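Unit 4: Housing Tenure and the Rental Sector
Lecture notes and reading guide

Status of these notes

These notes accompany the fourth unit of the course and should be read before the July tutorial. They do not replace the set readings. Material marked for discussion will be taken up in tutorials and may be examined. Students who require the notes in an alternative format should apply through the faculty office in the usual way.

4.1 What is meant by tenure

Tenure is the legal and social relationship between a household and the dwelling it occupies. In most introductory treatments it is reduced to a division between owning and renting. That division is convenient for census purposes and unsatisfactory for nearly all others. An owner with a large mortgage and an owner without one occupy the same legal category, yet their housing costs, their exposure to interest rates and their capacity to move differ considerably. A tenant on a long lease in a cooperative may enjoy greater security than either.

For the purposes of this unit, tenure is treated under four headings: the right to occupy, the right to exclude others, the right to alter the dwelling, and the right to benefit from any change in its value. Households hold these rights in differing combinations. The tutorial exercise asks students to place seven household types against the four headings and to defend the placement in writing.

Students should take care with the word "security". In the older literature it refers to protection from eviction. More recent authors use it to include a household's own expectation of remaining in place, and that expectation can be weak even where the legal protection is strong. Essays should state which sense is intended and hold to it.

4.2 The private rental sector

The private rental sector was long described as transitional: a stage through which young adults passed between the parental home and ownership. The description has become harder to sustain. A growing share of renting households contain school-aged children, and a growing share of tenants enter retirement without having owned a dwelling. Policy has tended to lag behind both changes. Income support for retired people, in particular, was designed on the assumption that most recipients would have no rent to pay.

Three features of the sector deserve attention. The first is the scale of ownership. Most rental dwellings are held by individuals with one or two properties, whose decisions to buy and sell are governed as much by family circumstances and tax treatment as by the demand for rental housing. The second is lease length. Fixed terms of six or twelve months remain the norm, after which a tenancy either becomes periodic or is renewed at a revised rent. The third is the role of the managing agent, who acts for the landlord but with whom the tenant has almost all practical dealings.
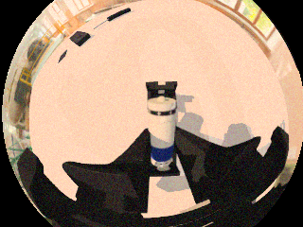
The position of the agent has received less scholarly attention than it warrants. Agents screen applicants, conduct inspections, receive repair requests and advise landlords on rent. Each of these functions involves discretion. Melur Manurung's study of letting practice in the inner suburbs, which is required reading for this unit, found that the order in which applications were read had a material effect on the outcome, and that few offices kept any record of that order. Students should read the methods chapter closely before relying on the findings.

4.3 Case study: the Rendatwood estate

The Rendatwood estate was built over two stages as public housing for families employed in nearby manufacturing. At completion it comprised 678 dwellings, chiefly semi-detached houses and three-storey walk-up flats, together with a kindergarten, a parade of shops and a community hall. Rents were set by reference to construction cost and collected at a counter beside the hall.

The estate passed through three recognisable periods. In the first, allocation favoured two-parent households with one adult in steady employment, and turnover was low. In the second, eligibility was tightened so that new tenancies went chiefly to applicants in the greatest need. Average household income fell, rent receipts fell with it, and maintenance was deferred. In the third, 145 dwellings were sold to sitting tenants at a discount and management of the remainder was transferred to a community housing provider, Tallis Homes.

It is tempting to read this history as one of decline followed by partial recovery. The interview material in the course reader does not bear out so simple an account. Tenants who moved in during the second period frequently describe the estate as the first place in which they felt settled. Several purchasers from the third period report difficulty in meeting the cost of roof and drainage repairs which had previously fallen to the authority. The purchasers' households had changed tenure without changing address, and the costs of that change appeared only after some years.

For discussion: by what measures might the transfer to Tallis Homes be judged a success? Whose records would be needed, and which of them are likely to have survived?

4.4 Rent regulation

Regulation of rent takes several forms, which are often confused in public debate. Controls of the first type fix rents at a nominal level, commonly as an emergency measure. Controls of the second type permit increases within a tenancy according to an index or formula but allow the rent to be reset when the tenant leaves. Controls of the third type attach to the dwelling and persist from one tenancy to the next. The economic literature on the first type is largely critical. The literature on the second is more divided, and much depends on whether the tenant may be asked to leave without grounds. A limit on increases offers little protection where the tenancy itself can be brought to an end at short notice.

The Ilach scheme, considered in the second half of the lecture, is of the second type. Under the scheme, a landlord proposing an increase above the index must give written reasons, and the tenant may refer the matter for conciliation at no charge. In its first year of operation the conciliation service received 800 referrals. A majority were settled by agreement before a hearing. The service's annual report does not state how many of the tenants concerned were still in the same dwelling twelve months afterwards, and students should consider what bearing that omission has on any assessment of the scheme.

4.5 A note on sources and measurement

Housing cost is usually expressed as a proportion of household income, with a threshold of thirty per cent taken to indicate stress for households in the lower part of the income distribution. The measure is simple to calculate and easily understood. It is also insensitive to household size, to the cost of travel, and to the quality of the dwelling. The residual income approach asks what remains after housing costs have been met and whether it is sufficient for a modest standard of living. Ong's working paper sets out both methods and applies them to the same survey data, with markedly different results for large families and for single people living alone.

Essays that cite a stress figure must identify the measure used, the population to which it applies and whether income is taken before or after tax. Marks will be deducted where this information is absent.

4.6 Preparation for the tutorial

Students are expected to have completed the following reading:

Manurung, chapters 2 and 5, on application and selection.
Ong, working paper on measures of housing cost, sections 1 to 3.
Course reader, Rendatwood interviews, first and third groups.
Ilach conciliation service, annual report, summary and appendix on outcomes.

A written response of one page is to be brought to the tutorial. It should address one discussion question only and refer to at least two of the readings. Responses are not graded individually but count towards the participation component. Extensions for the major essay are dealt with under the faculty policy and should be sought before the due date.

Unit 5 turns to owner-occupation and the treatment of the family home in taxation law.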